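### 3.2 How householders talk about the fireplace wall

We turn now to the part of the study that gave us the most pleasure to carry out, namely the long conversations in people's own homes. Jucélia Cavalcanti visited the households in Kekbridge and Demetrio Arroyo those in Humar, and although they worked from the same list of topics, they were both happy to let a conversation wander when it wanted to. Quite often the wandering was the best of it. A question on the height of the mantel shelf would bring out the story of a grandmother's clock, or a long-running family disagreement over whether the mirror ought to lean or hang, and we have tried to keep some of that flavour in what follows.

Of the 136 householders who took part, most spoke of the mantel as the place where a room is "finished". They did not always mean the same thing by it. For some, a finished mantel was one on which every object shared a metal or a colour, so that brass went with brass and black iron with black iron. For others it was simply one that had been full for so long that there was no room left for anything new (a point on which several couples held rather different views!). We had expected age to matter a good deal here, and it mattered less than the type of house. People in terraces with a working grate were the most relaxed about mixing finishes, while those in newer homes, where the surround had been added for looks alone, tended to choose everything in one go and to keep it that way.

It was also common for people to compare the fireplace wall with other surfaces in the house, above all the kitchen worktop, where tiles and fittings are chosen with just as much care but where daily life soon spreads out in front of them (Figure 4).

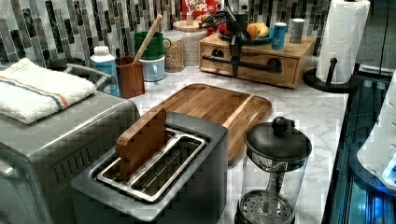

**Figure 4.** Kitchen worktop with a mosaic tile backsplash and a dark grey two-slot toaster.

The comparison is a helpful one, we think, as it brings out what is peculiar to the mantel. A worktop is judged by whether one can get on with things at it. A mantel is hardly used for anything, in the ordinary sense, and so it is free to be judged by the eye alone. One retired joiner in Kekbridge, who had built his own surround from reclaimed oak, told us that he moved the candlesticks every spring and moved them back every August, and that he had never been able to say which way was better. His wife said that she could.
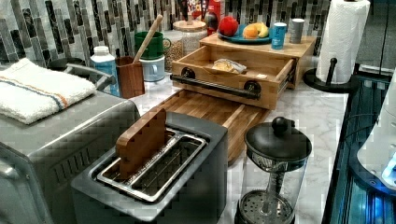 We asked each householder to set out their mantel afresh from a box of plain objects that we carried with us, first with all the finishes mixed and then with a single finish only. The single finish was liked better on first sight in both towns, which agrees with the earlier survey by Annamalai. When we called again, however, nine of the households had gone back to a mixed arrangement of their own making, and they were very glad to show it to us. Annamalai's respondents were shown drawings and never had to live with the result, so we would not make too much of the difference, but it does suggest to us that first liking and lasting comfort should be asked after separately. We return to this in Section 4, where the Jorkach scale is used to look at the two side by side.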